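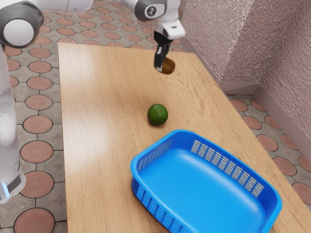
Pullow Hall — Pre-Concert Stage Inspection
Event: Wuketetti, evening set
Completed: September, before doors

1. Stage power and grounding: Pass. All 12 outlets tested.
2. Cables taped at walkways: Pass with comment. Tape lifting by the drum riser — replace before sound check.
3. Speaker stacks strapped: Pass.
4. Lighting truss safety cables: Fail. Two of 12 missing. Fixtures are to stay down until corrected.
5. Guitar amplifiers clear of curtains: Pass. Clearance measured at 40 inches.
6. Emergency exits unlocked and lit: Pass.
7. Backstage refreshments kept away from electrical equipment: Pass.

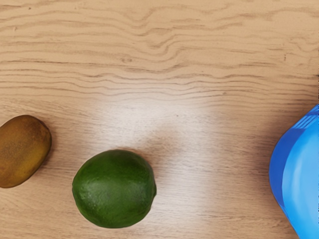
Lime and kiwi on a wooden surface.

8. Hearing protection available to crew: Pass. 40 pairs in stock.

Item 4 must be signed off by Standier Staging before the audience is admitted.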